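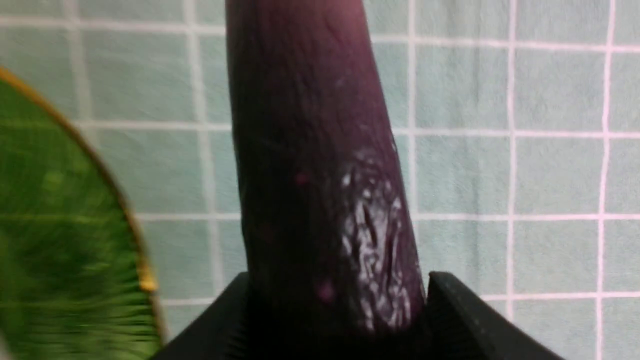 Is the aubergine a fruit or a vegetable?

In botany it is a fruit, and more exactly a berry, as it grows from a flower and holds its seeds in soft flesh. In the kitchen and at the greengrocer's it is treated as a vegetable.

The aubergine (Solanum melongena) is a plant of the nightshade family, grown for its edible fruit. It is a relative of the tomato, the potato and the sweet pepper. The name "aubergine" reached British English from French. In North America the fruit is called eggplant, a name first given to small white kinds that look much like a hen's egg, and in South Asia and South Africa it is often called brinjal.

Plant and fruit

The aubergine is a tender perennial in warm countries but is mostly grown as an annual. It has large, lobed leaves with a coarse feel, and the stems and the green cap of the fruit may carry small spines. The flowers are white to purple, with five lobes and yellow stamens.

Fruits differ widely in shape and size. Those sold in British shops are usually dark purple and pear-shaped. Kinds common in China and Japan are often long and thin, while those of Thailand may be round and green and no bigger than a golf ball. There are also white, striped and orange forms. The flesh is pale and spongy and turns brown soon after it is cut.

Origin and spread

Aubergines have been eaten in southern and eastern Asia since ancient times, and the plant is mentioned in early Chinese writing on farming. Arab traders and growers brought it west, and it was known in Spain by the Middle Ages. Further north it was at first kept as a curiosity. Many people thought it unsafe to eat, as they later did the tomato.
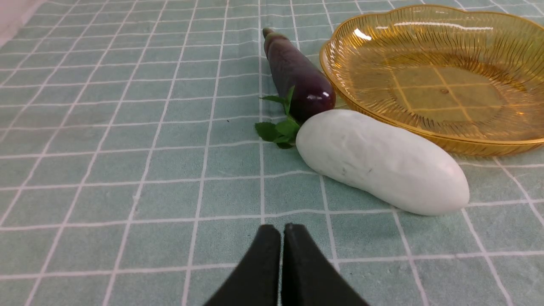
The crop came late to places with short summers. In the Nulomska valley it was raised only in heated glasshouses until growers took up Skosel, an early variety with short stems. A survey of the district listed 241 holdings with aubergines under cover, of which 136 grew Skosel and nothing else. The seed was sold by Mikkelsen, a small merchant in the valley, whose December catalogue carried sowing advice for each village.

Growing

Aubergines need a long, warm season. In Britain seed is sown indoors from late winter to early spring, and the young plants are moved into larger pots as their roots fill the old ones. They do best in a greenhouse or polytunnel, though a sheltered, sunny wall will serve in the south of England. Growth slows in cool weather, and frost kills the plant.

Growers of large-fruited kinds often pinch out the growing tip and allow only a handful of fruits to swell. Plants are tied to canes as the fruits become heavy. Regular watering matters most once the flowers have set, and a feed high in potash is given through the summer. The main pests under glass are red spider mite, aphids and whitefly.

Fruits are cut while the skin is still glossy. An old fruit turns dull, its seeds harden and its taste becomes bitter. Jinlong Zeng's handbook for Nulomska growers advises cutting with 2 cm of stalk left on, and warns against pulling the fruit by hand – the stem tears easily.

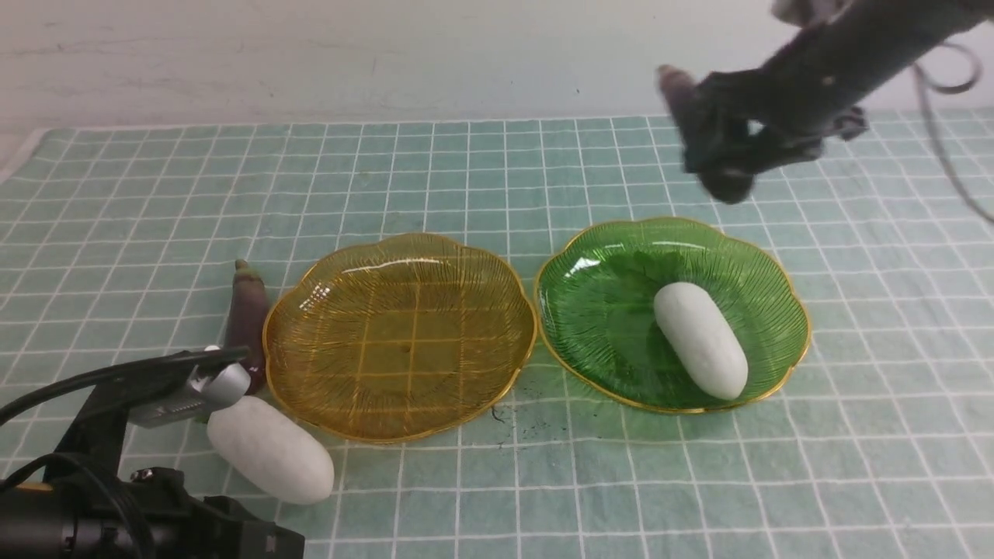 Storage is short. Aubergines suffer in the cold and may pit or go brown inside if left for long in a refrigerator. A cool larder suits them better, and they are best used within a few days.

In cooking

Raw aubergine is rarely eaten. When cooked it becomes soft and rich, and it takes up the flavour of whatever it is cooked with. It will also take up a great deal of oil. Older recipes call for the slices to be salted and left to drain, a step once meant to draw out bitter juices. Modern varieties are milder, but salting still makes the flesh firmer and helps it to soak up less fat.

Well-known dishes include moussaka in Greece, ratatouille in France, parmigiana in Italy and baba ghanoush in the Levant. In Sichuan cooking it is braised with garlic, ginger and chilli bean paste. In India whole fruits are roasted over a flame and mashed with onion and spices to make baingan bharta. Small fruits are also pickled, or stuffed and kept in oil.

Food value

The fruit is mostly water. It is low in energy and gives some fibre, with small amounts of potassium and manganese. The purple of the skin comes from anthocyanins, chiefly nasunin. Leaves and flowers contain solanine and should not be eaten. A few people are allergic to the fruit and may have an itchy mouth or a mild headache after eating it.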